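Ticket 700: Rule check fails on hand-held gripper recordings, Gollelton site
Status: Open, waiting on site
Component: Skisa recording checklist

Reported problem

Seven uploads from the atrium table task were rejected at the rule check. All seven gave the same message: "start condition not met." The operator says the task was done by the written procedure and asks whether the checklist or the checker is wrong.

Log

9:10 a.m. — Pulled the seven rejected uploads. Files open fine, timestamps are in order, no dropped data.

9:40 a.m. — Compared against rule 6 of the checklist. It says both fingers must be open and in view before the first move, with the target object clear of other items. Fingers are fine in all seven.

10:25 a.m. — The checker wants a start note listing the objects to be moved. Site notes say "mouse to mousepad" and nothing else. The version Hastonon uses also asks for items that must stay where they are. Gollelton is still on the old note form, which has no field for that.

11:05 a.m. — Added the missing field by hand to one upload and ran it again. Passed. Ran the other six the same way. Five passed, one failed on a separate point (note saved after the recording began).
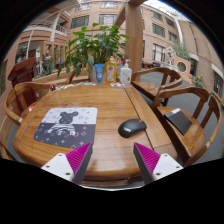

Cause: old note form at the site. The checker is working as written.

Fix: replace the form with the current one from the Śliwiński folder. Fill it in before picking up the gripper. Anything on the table that isn't part of the task goes under "leave in place," including items at the far edge. Chairs don't need an entry unless the task uses them.

Do not edit notes after the fact to get a pass. The edits made today were for testing only — the seven uploads stay rejected and need to be recorded again.

Still open: rule 6 doesn't say how far "clear" is. Sent to the checklist owners as ticket 761.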